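Antes de a máquina chegar ao posto de trabalho

Na unidade de Vestthorpe da Plandari, a formação para as novas células automatizadas começa num ecrã. Os operadores da montagem ligeira passam as primeiras sessões num ambiente simulado, onde um robô de dois braços executa tarefas elementares com blocos coloridos sobre uma mesa. Só depois lhes é dado acesso ao equipamento instalado na linha.

O programa, desenvolvido com a Motari, teve início em março e abrange 318 trabalhadores de três turnos. Cada um cumpre 18 horas de simulação, integradas no horário e remuneradas como tempo de produção. A direção industrial considera que este último ponto foi decisivo para a adesão, após uma primeira proposta que remetia a formação para o final do turno e que os representantes dos trabalhadores recusaram.

As alterações ao conteúdo das funções são consideráveis. O operador que antes colocava peças à mão, ao ritmo do tapete, passa a definir pontos de recolha, a verificar a aproximação da pinça e a decidir quando uma sequência deve ser interrompida. O esforço repetitivo dos ombros e dos pulsos diminui. Aumenta, em contrapartida, o tempo de atenção contínua diante de um monitor - uma queixa que o serviço de saúde ocupacional já regista e para a qual foram introduzidas pausas adicionais.

A simulação permite errar sem custos materiais. Uma descida mal calculada sobre uma pilha de dois blocos não danifica ferramentas nem obriga a parar a linha, e a sequência pode ser repetida desde o início. Até maio de 2025 tinham sido guardadas 1134 sequências elaboradas pelos próprios operadores, das quais 800 foram aprovadas para consulta interna.

Permanecem por resolver questões de carreira. A grelha salarial em vigor não prevê a categoria de operador de célula, e quem concluiu a formação continua classificado como montador. A consultora Walczak, encarregada da revisão das categorias, propôs um escalão intermédio com acesso por antiguidade ou por avaliação prática. A empresa aceita o escalão, mas defende que o acesso dependa apenas da avaliação. As duas partes acordaram manter os postos atuais até ao encerramento das negociações.

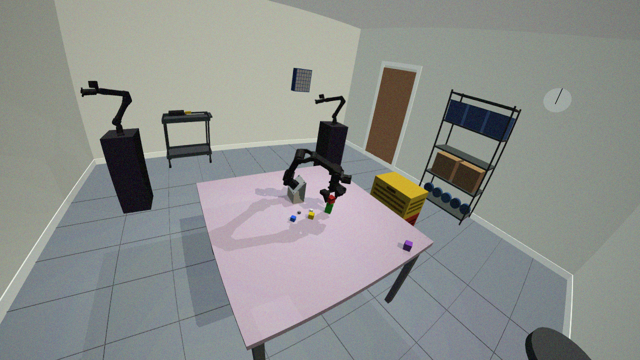
Uma leitora da montagem, que pediu para não ser identificada, escreveu à redação que aprendeu mais depressa do que esperava, mas que continua a receber pela categoria antiga e gostaria de ver um prazo por escrito.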